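Staff Forum > Operations > Automated disassembly at Skendmont

jvoros
27 Jun 2025
Management has confirmed that Line 2 will move to automated disassembly in October. Twenty-six bench positions will be reassigned to inspection and data handling. Comments are invited.

t.maihi
Reassigned at what grade? The notice does not state this.

MacKinnon_M
The grade is retained for one year. I regard the change as sound - wrist complaints at the benches have been raised repeatedly.

t.maihi
I must disagree. Inspection is seated work at a screen, and one year is not a commitment.

c.cheetham
The Rorkent trial processed 582 units. Desktop boards remain the slowest category.

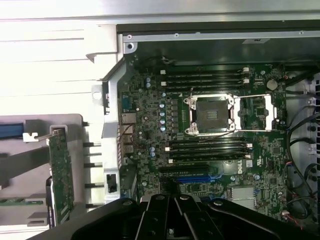
palumbo_i
Who is responsible for a unit that the robot cannot complete?

jvoros
The shift inspector, who logs the unit and passes it to a manual bench. Two such benches will be kept.

t.maihi
Then the staffing of those benches should be put in writing.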